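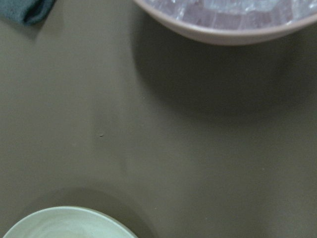 Tuesday, 09:40. Kaslow drinks-station kit, evaluation continued.

Carried over from last entry: kit is on loan from Verbeke until the end of June. It consists of the fingers, the wrist camera bracket, the Kostik task software and a list of recommended props. Arms and controllers are our own. List price for the kit is over 3,000, support contract separate. Verbeke want our comments in writing before they talk about the price for a second set.

Mounting. Left the bracket as fitted. The manual gives the screw torque in one place and a different value on the drawing. Used the lower one, with thread lock. Checked for play by hand after the warm-up cycle, none felt. Camera cable still needs a better route at the wrist. At the far end of the rotation it pulls against the clip, and the clip supplied is too stiff to take the bend. Swapped it for one of ours.

Calibration. Kostik wants a fresh hand-eye calibration whenever the fingers come off. The routine takes 19 minutes if nothing is interrupted. It can't be resumed after a pause, so anyone pressing stop halfway through starts again from the first pose. This happened once this morning (me). Saved the result under today's folder, old one kept.

Layout. Bowls, cloth, citrus, board, scoop and glassware all out together. The quick-start sheet shows one item at a time on a bare surface, which tells us little. Ice is the plastic kind throughout. Real ice is outside the scope of this review and the fingers have no stated rating for water.

10:55. Bowl detection. At the low viewing height the software is given only part of each rim and has to fit the rest. Kostik does this better than I expected on the green bowl. On the pink bowl it sometimes fits the circle to the shadow on the table, and the centre then lands too far out. Lowering the exposure helped. Setting the rim height by hand in the object file helped more. Would like to know whether the shadow problem is in the fitting step or earlier. Question sent to Verbeke.

Cubes are clear and so is most of the glassware, and the depth data is poor on both. Kaslow's brochure uses the phrase "handles transparent items". The manual is more careful and says the outline must be taught from colour images. Follow the manual.

11:30. Approach moves to the plate. Speed limit 80 mm/s for anything near glass, set on the pendant and again in Kostik. The two settings don't talk to each other. The lower one wins, but the Kostik screen goes on showing its own value. Ayantu Shiferaw spotted this and has added a line to the bench sheet. 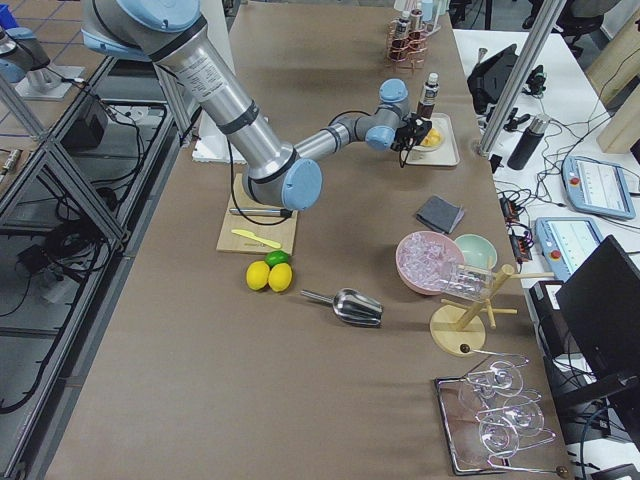
Main arm at the fruit plate, fingers down. Pink bowl with the plastic ice, green bowl next to it, glass on the mug tree.

Finger clearance at the plate is tight with a bottle standing directly behind. The Kaslow fingers are longer than the Grultex ones we normally use and the planner's default model is still the Grultex shape. Changed it by hand. The kit ought to load its own finger model at install, and the installer log claims that it does. Log copied for Verbeke.

The second arm is not part of the Kaslow licence. Kostik will open a connection to it and show its joint values but refuses to plan. No complaint there, it is stated in the order form.

14:15. Long run, empty fingers, approach and retreat only. 99 cycles requested. No stops and no protective faults in the controller log. This says nothing about grasping and should not be quoted as if it did. Grasp tests to be logged separately, with the object file version written at the top of each sheet.

Scoop: not attempted. The handle is thin and lies close to the table, and the fingers as supplied have square ends. Kaslow sell a narrow tip as an extra. Ayantu thinks we could grind a spare pair to the same profile. Not on the loan set.

Open points
- torque value, manual against drawing
- finger model not loaded by installer
- rim fitting on the pink bowl with strong shadow
- speed shown in Kostik when the pendant limit is lower
- wrist cable clip

Opinion so far: mechanical parts good, documentation uneven, software usable once the defaults are corrected. I would take the bracket today. Undecided on the fingers until the grasp sheets are in.

16:50. Arms parked, controllers off, Kostik project backed up to the shared drive. Layout left out for tomorrow, please don't move the bowls.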